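De : Valter Lobo
À : liste Ruddock, bureaux partagés
Date : jeudi 29 mars 2018
Objet : Re: la table ronde du petit bureau, on en fait quoi ?

Bonsoir à toutes et à tous,

Je réponds un peu en vrac, j'ai lu le message d'Eleri dans le train et j'ai eu tout le trajet pour ruminer !

Eleri Edwards a écrit :
> Coucou la liste, je repose ma question du mois dernier. Est-ce que quelqu'un
> tient vraiment à la table ronde ? Je la trouve jolie mais pour travailler
> c'est pénible, on n'a pas de coin où pousser ses papiers et tout finit au
> milieu. Chez Murnik ils vendent des bureaux droits de seconde main, j'en ai
> vu un très correct. Et sinon, est-ce qu'on pourrait au moins se mettre
> d'accord sur ce qui reste dessus le soir ? Bises, Eleri

Alors moi j'y tiens, à cette table, je le dis tout net. Quand on est quatre autour pour les dossiers Pernen, personne ne se retrouve au bout à tendre le cou, et puis je me suis tellement cogné les hanches aux bureaux droits de l'ancien local (Pidport, pour ceux qui ont connu) que des bords arrondis, j'en redemande. Un bureau de chez Murnik, pourquoi pas, mais contre le mur et en plus, pas à la place.

Par contre sur le bazar, Eleri, tu as raison et je plaide coupable. J'ai la manie de poser mes affaires en arrivant et de les retrouver là trois semaines plus tard. Les crayons migrent, les agrafes aussi, et je ne parle pas des feuilles volantes de juillet dernier qu'on a cherchées partout et qui étaient sous une pile de catalogues.

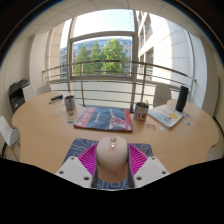
Pour les boîtes de conserve, je demande la grâce ! J'en mets de côté chez moi depuis des années, je les lave, j'enlève ce qui coupe au bord et ça repart pour un tour, je n'ai jamais acheté un pot de ma vie. Celle qui sert de cache-pot à droite du grand dossier bleu, franchement, elle fait plus pour l'ambiance que toute la déco de l'entrée, et celle de gauche, avec son étiquette bleu, blanc et rouge, je la trouve gaie. Le dossier peut aller sur l'étagère le soir, ça libère déjà une belle surface. Le tapis de souris, je le laisserais en place, j'aime bien ses petites courbes de niveau (déformation de randonneur, pardon). Et les petits bouts qui traînent sur le bois du côté gauche, là oui, un coup de main et à la poubelle, je m'en charge lundi.

Ma proposition, donc : le soir on laisse le tapis, la souris et les deux boîtes, le reste part sur l'étagère. Si ça ne marche pas au bout de 25 jours, on reparle de Murnik et je ne râlerai pas (ou pas fort).

Ah, et tant que j'y suis, qui a la clé de l'armoire du couloir ? Il me faut le ruban adhésif large.

Bonne soirée,
Valter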